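Curnolell student project – handheld gripper notebook
January, entry 13

Got in just after 3:30 and had the bench until close. Goal for the afternoon was to get the pick and place task into a shape where anybody in the group can run it the same way. Last time we all did it differently and Paewai's episodes didn't line up with mine at all.

Started with the cables. The one on the right kept catching on my wrist, so I now let it loop past the hand and run down along the forearm. Still heavy. Tayla Rewi thinks a strap at the elbow would take the weight off. Will try it if we can find one in the Asorstead box.

Task as we ran it: tennis ball picked up with the right gripper, carried over to the white bin, released. Left gripper stays open near the close end of the bin and only comes in if the bin slides. 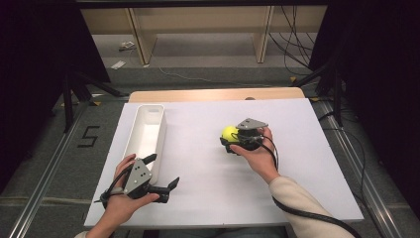 2 min read

Ball goes in the right jaws without much trouble if you come at it from above and close slowly. The black fingers wrap far enough around that it doesn't need a hard squeeze. Coming in from the side is worse – it rolls away before the second finger gets there. I'd like everyone to use the top approach for now.

Bin stays lengthwise on the left part of the board, handle slot at the far end. Please don't turn it between runs. I turned it once to see what would happen and had to throw out that batch.

Count for the day: 83 episodes, 3 thrown out. Total for the project is now 372. Stendau format export worked on the second try (first time I had the wrong folder selected).

Problems:
Left trigger feels stiffer than the right. Could be a screw, could be me.
Long sleeves are fine but push them up a bit, the cuff got pinched once.
Board creeps toward you over a long session. Needs tape at the corners.

Next time – Tayla on both grippers, me on notes. Then swap the ball for something that isn't round. Ask Paewai whether the old episodes are worth relabeling or if we drop them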